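Marking at corners: setting up a zonal system for a small-sided squad

These notes cover how to set up zonal marking at defensive corners for a youth or amateur eleven. They were written for the under-15 and adult sides at Skernamcombe and assume a full-size goal, a full-size penalty area and a squad that trains once or twice a week. Coaches working with nine-a-side teams should leave out positions 7 and 8 and close up the others.

Last revised 18 May 2026.

What you need

One goal, one corner flag, a set of flat markers in two colours and at least five balls. Two people who can deliver a decent corner from the same side. If only one can, work on that side alone for the first session and change over the following week.

The session takes longer than most coaches allow. Plan on two blocks, with a break between them for something that involves running. Players standing in zones get cold quickly and stop listening.

Step 1. Lay out the zones

Place three markers of the first colour along the front edge of the six-yard box: one level with the near post, one in the centre, one level with the far post. Place a fourth of the same colour at the near corner of the six-yard box, on the side the ball is coming from. These four are the main line.

Place three markers of the second colour between the six-yard line and the penalty spot. These are the blockers' starting points, and they will move. The main line will not.

Step 2. Assign players

Assign by heading ability first and by usual position second. The best header of the ball takes the centre of the six-yard line. The second best takes the near post marker. A tall striker is often a better choice here than a short full back, and should come back for every corner.

Positions 1 to 4: main line, near corner to far post.
Positions 5 to 7: blockers.
Position 8: near post, on the goal line.
Position 9: edge of the area, central.
Position 10: short corner, then out to the ball.

The goalkeeper starts in the middle of the goal, one step off the line, body half open to the field. Write the list down and give it to the players. Substitutes need it too, and the commonest cause of a free header in our own matches last season was a substitute who took the shirt number of the player he replaced but not the zone.

Step 3. Teach the starting stance

Each player on the main line stands side on, able to see the ball and the penalty spot without turning the head fully. Weight on the front foot. Arms slightly out, elbows below the shoulder.

Players will drift towards goal while waiting. Stop the drill each time this happens. A main line that has dropped a yard leaves the goalkeeper no room to come out.

Step 4. Walk it through without opponents

Serve by hand from the edge of the area at first. Call the zone before the ball is thrown. The player in that zone attacks the ball, the players on either side drop one step behind as cover, and everyone else holds.

Once this is reliable, stop calling. The player must now shout 'mine' before jumping. If two shout, the one nearer the near post takes it — the other gives way and covers.

Move to kicked corners only when hand service produces clean contacts. With the under-15s this took us most of the first block.

Step 5. Add the blockers

Bring in three attackers starting near the penalty spot. Each blocker stands between one attacker and the goal, facing the attacker at an angle, and stays in the way of the run. Blockers do not win headers. They slow the runner so that the main line meets the ball first.

Holding is a foul and at this level it is usually given. Hands stay open and off the shirt. Traian Sârbu, who refereed two of our practice matches, asked that blockers keep their feet moving, as a planted blocker with arms spread looks like an offence from any angle.

Step 6. Add the clearance

First contact should go high and wide, towards the side the ball came from if the header is at the near post, and towards the opposite side if it is further back. Central clearances are the main source of second chances.

As soon as the ball leaves the area, position 9 closes it down and the main line steps out together on the goalkeeper's call. The call is one word. We use 'up'.
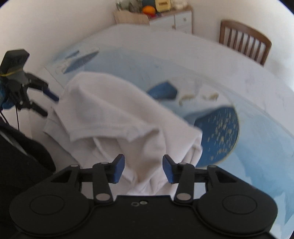 Step 7. Run it at match speed

Use full attacking numbers and vary the delivery: inswinging, outswinging and short. Play each corner until the ball is out of play or over the halfway line. Record the zone of first contact and whether a shot followed, and leave everything else out.

Common faults

Near corner player too deep. The flat ball goes over and drops in front of the centre zone. Move the marker out half a yard.

Two players attack the same ball. Go back to Step 4 with hand service.

Short corner ignored. Position 10 must go at once, and position 9 shifts across. If the attackers send two to the flag, one blocker goes as well — decide beforehand which.

Goalkeeper trapped on the line. Move position 8 off the post and into the crowd in front of the keeper, goal side of the attacker. Xuân Ông prefers this as the default for the adult side and leaves the near post empty.

Repeat the match-speed work for one short block every other week through August, then before any fixture where the pitch is narrow.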